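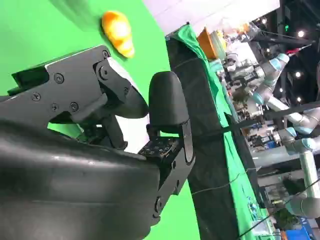 Page last updated: 2/6/23

How to Replace a Broken Dinner Plate Without Buying a Whole New Set

Sooner or later a plate goes. It goes in December, usually, with guests in the house, and it is never the chipped one you were hoping to lose. The set is then one short, and the pattern was dropped by the maker while you were busy eating off it.

You can still find a match. It takes a little measuring and more patience than a plate deserves.

What you need

A soft tape measure or a ruler
One surviving plate from the set
A sheet of plain white paper
A budget, written down, so you can see it later and feel bad

Step 1. Read the back

Turn over a surviving plate and copy everything printed or pressed into the underside, including the bits that look like mistakes. Makers changed their marks every few years, and the mark will narrow down the age better than your memory of the wedding will. If your plate says only Skonetti, look for a small number near the foot ring. Our own set says Skonetti 742, and it took us two evenings to learn that 742 is the shape and tells you nothing at all about the color.

If there is no mark, skip ahead and rely on the measurements. Unmarked plates can be matched. You will just be wrong more often.

Step 2. Measure it properly

Lay the ruler straight across the widest part, rim to rim, and write the figure in millimeters. Sellers round up. A plate listed as eleven inches may be anything in that general neighborhood, and a plate that is slightly too big will sit on top of your stack like a hat. Ours measure 265 mm.

Measure the height too, with the plate flat on a table and the ruler standing beside it. Then measure the flat part in the middle. Two plates can be the same width and still have completely different rims, and rims are what people notice.

Step 3. Settle the color

"White" covers a lot of ground. So do cream, ivory, shell, and a shade one catalog called Morning. Put your plate on the sheet of paper near a window and decide whether it leans blue, pink, yellow or gray. Do this in daylight. Kitchen bulbs have been lying to you for years.

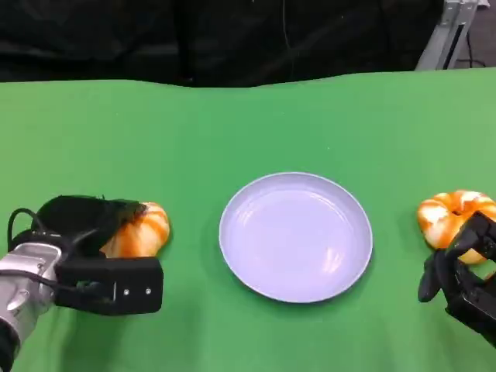

Pale round plate with a raised rim, on green cloth.

Step 4. Search

Start with the pattern name if you have one. Ours is Munico, which also turns out plenty of listings for things that are not plates. Add the maker, the shape number and the width. Try it misspelled as well – people clearing out a relative's cupboard type what they think they see.

After that, try secondhand shops in person. Bangash in Wollitz keeps more than 4 shelves of odd dinnerware at the back, sorted by a system that rewards crouching. Bring your surviving plate in a padded bag. Do not put it down on their shelf.

Step 5. Ask before you pay

Write to the seller and ask for the exact width, a photo of the back, and whether there are any knife marks. "Good vintage condition" means it is a plate. Ask how it will be packed, and if the answer is "carefully," ask again.

Step 6. Buy two

The second one costs little extra to mail in the same box. Wrap it, label it, and put it somewhere you will remember. When the next plate breaks, begin by looking for it.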